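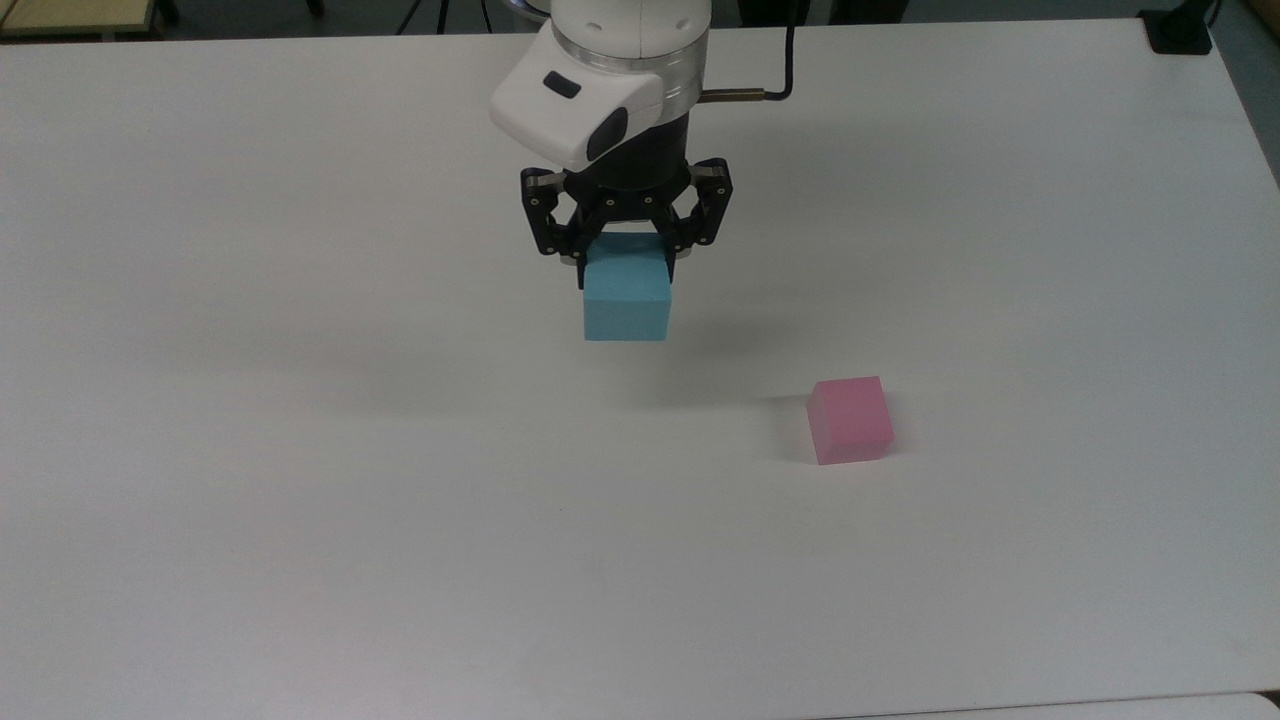

걷기 메모 제17호

클리스컴(Cliscombe)에서 트런리(Trernley)까지 가는 해안길을 걷고 왔습니다. 다녀온 사람이 적은지 한국어로 된 정보가 거의 없어서 기억나는 대로 적어 둡니다. 9월 기준입니다.

먼저 교통. 클리스컴 역에서 내리면 길 시작점까지 버스를 타야 합니다. 수요일에는 오후 버스가 없습니다. 역 안 시간표에는 안 나와 있고 정류장 기둥에 붙은 종이에만 적혀 있습니다. 저는 수요일에 도착해서 택시를 탔습니다.

전체 구간은 이틀로 나눠 걸었습니다. 하루에 끝내는 사람도 있다는데 그러면 해 지기 전에 트런리에 들어가기가 빠듯합니다. 중간에 빠지는 길이 마땅치 않으니 늦게 출발한 날은 욕심내지 않는 게 좋겠습니다.

첫날 길은 대부분 풀밭입니다. 양을 막는 문이 계속 나오는데 손잡이가 바다 쪽에 달린 것도 있고 반대쪽에 달린 것도 있습니다. 지나간 뒤에 꼭 닫아야 합니다. 개를 데리고 걷는 분들은 문마다 줄을 다시 매더군요.

표지판은 초반에 촘촘하다가 등대 지나서부터 뜸해집니다. 갈림길에서 내륙으로 들어가는 넓은 길은 농장 길이고, 해안길은 돌담을 따라 내려가는 좁은 쪽입니다. 여기서 한 번 잘못 들어갔다가 되돌아 나왔습니다. 지도 앱은 두 길을 같은 색으로 표시합니다.

숙소는 이르나(Irna)라는 호스텔. 최대 70명까지 받는다고 적혀 있고 제가 간 날은 절반도 안 찬 것 같았습니다. 주방은 늦게까지 쓸 수 있습니다. 건조실이 따로 있어서 신발을 말릴 수 있는데 밤에는 잠그니까 새벽에 나갈 사람은 미리 빼 두세요.

이르나 근처에는 가게가 없습니다. 저녁거리는 클리스컴에서 사 가야 합니다. 호스텔 매점에 통조림 수프와 파스타가 있긴 한데 종류가 적고 값도 비쌉니다. 빵은 없었습니다.

둘째 날 아침은 안개. 절벽 쪽이 안 보여서 출발을 늦췄습니다. 기다리는 동안 휴게실에 있는 방명록을 읽었는데 날씨 얘기가 대부분이고 가끔 신발 얘기입니다. 뒤꿈치 까진 얘기가 유독 많았습니다.

저도 뒤꿈치가 까졌습니다. 집에서 두꺼운 양말로 길들인 신발인데 막상 얇은 양말을 신고 갔습니다. 밴드를 넉넉히 챙긴 게 그나마 도움이 됐습니다. 다음에는 양말도 똑같은 걸로 가져가려고요.

둘째 날 구간은 오르내림이 심합니다. 계곡마다 바다 높이까지 내려갔다가 다시 올라갑니다. 계단은 나무로 턱만 만들어 놓은 거라 젖으면 미끄럽고, 내려갈 때는 스틱이 있는 편이 낫습니다. 올라갈 때는 접어서 들고 다녔습니다.

물은 2리터 챙겼는데 다 마셨습니다. 한여름이면 모자랄 겁니다. 도중에 수도가 있는 곳은 교회 마당 한 군데뿐이고, 마셔도 되는 물인지는 안내가 없어서 손만 씻었습니다.

점심은 길 옆 카페 시비야(Sibiya)에서. 감자 수프와 치즈 토스트를 먹었습니다. 카드는 안 받습니다. 평일에도 문을 열지만 오후에 일찍 닫으니 차만 마실 거라도 점심때를 맞춰 가는 게 안전합니다.

시비야에서 트런리까지는 쉬운 길입니다. 마지막은 주차장을 가로질러 항구로 나오는데 도착 지점 표시 같은 건 없습니다. 항구 매표소 옆 화장실이 깨끗하고, 그 앞 벤치에서 신발을 갈아 신기 좋습니다.

돌아오는 버스는 트런리 항구에서 탑니다. 클리스컴행과 내륙행이 같은 정류장에 서고 차 색깔도 비슷합니다. 행선지를 기사님께 확인하고 타세요. 왕복표는 같은 날 안에만 쓸 수 있어서 저처럼 하룻밤 자는 사람은 편도로 사야 합니다.

배낭은 작은 걸로 충분했습니다. 안 쓴 물건은 버너, 두꺼운 장갑, 책. 더 가져갈 걸 싶었던 건 지퍼백과 동전입니다. 비옷은 바지까지 있는 게 좋습니다. 풀이 무릎까지 오는 구간에서는 비가 안 와도 바지가 다 젖습니다.

다음 호에는 트런리에서 북쪽으로 이어지는 길을 적을 생각입니다. 아직 버스편을 못 찾았으니 아시는 분은 답글로 알려 주세요.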